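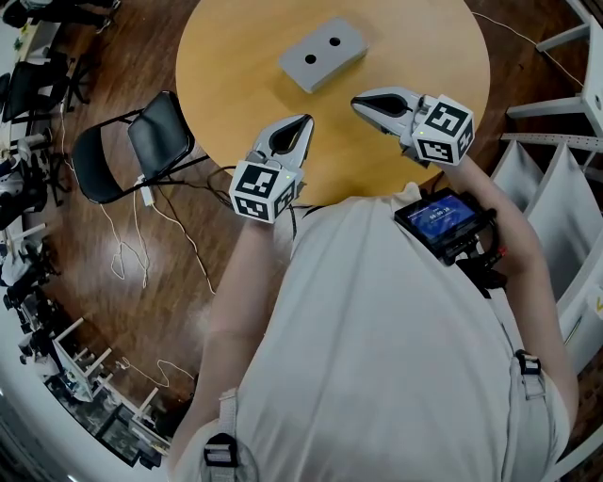 4. Inbetriebnahme Entkalkungseinheit Eltine

Gilt für Geräte ab Seriennr. 2845. Ältere Geräte: siehe Anhang B, dort andere Ventilstellung!

Vor dem Start
Haupthahn zu. Netzstecker raus. Eimer und Lappen bereitlegen, beim Lösen der Verschraubung kommt immer noch Restwasser.

4.1 Anschließen

1. Transportsicherung (roter Stift, Rückseite) ziehen. Aufheben für Rücksendung.
2. Gerät auf ebenen Boden stellen. Füße ausdrehen bis nichts mehr wackelt.
3. Zulaufschlauch an Stutzen A. Nur handfest, dann eine Vierteldrehung mit dem Schlüssel. Mehr nicht, Gewinde ist Kunststoff.
4. Ablaufschlauch an Stutzen B, freies Ende in den Siphon. Kein Knick, keine Schlaufe nach oben.
5. Dichtungen prüfen. Liegen flach? Gut. Sonst nochmal auf.

ACHTUNG: A und B nicht vertauschen. Harzbett wird sonst rückwärts gespült, Garantie weg.

4.2 Salz einfüllen

6. Deckel abnehmen, Salz bis zur Markierung. Nur Tablettensalz. Kein Speisesalz, kein Streusalz.
7. Einen Liter Wasser dazugeben — nur beim ersten Mal.
8. Rand abwischen, Deckel zu, muss hörbar einrasten.

Hinweis: Salztabletten Byun (Bestellnr. 1566) passen, andere Sorten gehen auch wenn sie für Enthärter freigegeben sind.

4.3 Härte einstellen

9. Netzstecker rein. Display zeigt 188, das ist die Softwareversion und kein Fehler.
10. Taste MENÜ drei Sekunden halten.
11. Härte vom Wasserversorger eintragen, in °dH. Mit OK bestätigen.
12. Haupthahn LANGSAM öffnen. Auf Tropfen achten, besonders an Stutzen A.
13. Spülgang starten: MENÜ, dann zweimal Pfeil rechts, OK. Währenddesen kein Wasser zapfen.

Das erste Wasser nach dem Spülen kann gelblich sein. Laufen lassen bis klar.

4.4 Fehlermeldungen

E2 — kein Zulauf. Hahn offen? Sieb im Stutzen A sauber?
E5 — Salzmangel. Nachfüllen, OK drücken.
E7 — Ablauf blockiert. Schlauch abziehen, durchspülen, wieder drauf.
491 blinkt — Wartungscode. Gerät läuft weiter, Service bitte trotzdem anrufen.

Bleibt die Meldung: Stecker ziehen, fünf Minuten warten, neu starten. Kommt sie wieder, Haupthahn zu und Kundendienst Kernelmont, Niederlassung Stikville. Ansprechpartner Technik: Hyun-seo Joo. Seriennummer bereithalten (Typenschild unter dem Deckel, nicht auf der Rückseite wie im alten Handbuch angegben).

Weiter mit Kapitel 5, Regeneration und Urlaubsschaltung.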